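Can a machine do the tidying yet?

pelmet_hook
We looked at a Grerkell arm for the shop. Quoted 3000 to hang clothes back on rails and wipe down. Is anything ready for that?

Vodport
Wiping, yes. Flat counters are easy. Clothes, no — mine drops 2 hangers in every 3. 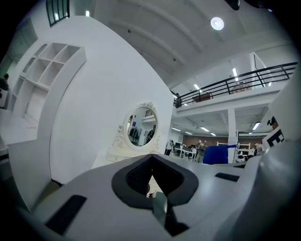

Mirrors are the other trouble. Anything with a carved edge still gets done by hand here.

sjoberg_fan
Disagree. The Skesusari manages hangers if you slow it down.

Vodport
Slow it down and I could have done the rail myself.

pelmet_hook
Leaving it until January, then.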